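Grip Dropout (handheld gripper tools)

Grip dropout is the name I use on this wiki for a fault where a handheld gripper tool goes on recording video but quietly loses the signal that says how far its fingers are open. You get a nice clean picture of somebody doing a job and a flat line where the grip data should be. I've been chasing this one since May, so this entry is longer than the others and it rambles a bit. Please fix anything I've gotten wrong!

Other names

Hortensia Grajales, who taught me most of what I know about these tools, calls it "flatlining." The people on the Memley project log it as a stale width fault, and older notes just say "stuck fingers," which is confusing because the fingers move perfectly well. Search for all three if you're digging through the archive.

What happens

A healthy recording has a width value for every video frame. When the fault hits, the last good value gets repeated over and over until the session ends. The recorder doesn't complain, because as far as it can tell numbers are still arriving. In our worst case, 11 sessions in one batch had it, and we only found out when a Utell arm trained on that batch kept closing its gripper on thin air (and then carrying the thin air very carefully to a shelf).

That's the safety side of it, and I do think it gets brushed off. An arm that has learned from bad grip data may squeeze when it should let go, or let go of something heavy at shoulder height. Ctibor Dvořáček had a Utell drop a metal bracket next to his foot during a replay. He was fine, the floor tile wasn't, and we've kept people outside the marked area during first replays ever since.

Causes

The usual culprit is the small connector between the finger sensor and the main board. On the Hirose build (our nickname for the second batch of tools, nothing fancier than that) the cable was cut a little short, so twisting the wrist while reaching upward pulls on it. Tasks with long overhead reaches, or ones where you use a second tool in your other hand, seem to bring it on much faster than tabletop work.

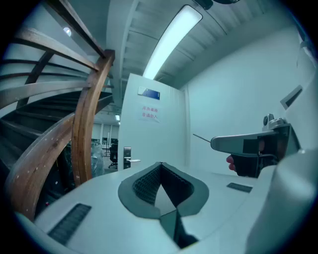 The second cause is software, and it drove me up the wall. Clostar, the logging program, had a timeout of 200 milliseconds. If the sensor went quiet for longer than that, it filled the gap with the last value and never went back to check whether the sensor had come alive again. So a wiggle that lasted a blink could ruin half an hour of work. Ctibor found it by reading the code on a train, which I'm still a bit jealous of.

How to spot it

Open and close the fingers 4 times at the start of a session and again at the end, then look at the width plot before you pack up. If the closing set is missing, throw a flag on the whole session. Don't trust the little status light, it only tells you the board has power. I also like to scroll through the plot looking for any flat stretch longer than 30 seconds. Some of those are innocent (you might just be walking with your hand relaxed) but they're worth matching against the video.

Fixes

A longer cable cured it on every Hirose tool we reworked. Hortensia adds a loop of slack and a dab of glue at the connector, and hers have held up better than mine. Newer copies of Clostar write an empty value when the sensor goes quiet, so gaps show up as gaps. Old recordings can sometimes be rescued by estimating finger width from the video, though I've had mixed luck with that in dim rooms.

Open questions

We still see a rare version on tools with the long cable and the new software. It clears when the tool is restarted, and so far I haven't been able to make it happen on purpose. If you catch one, save the raw log before restarting and leave a note on the talk page.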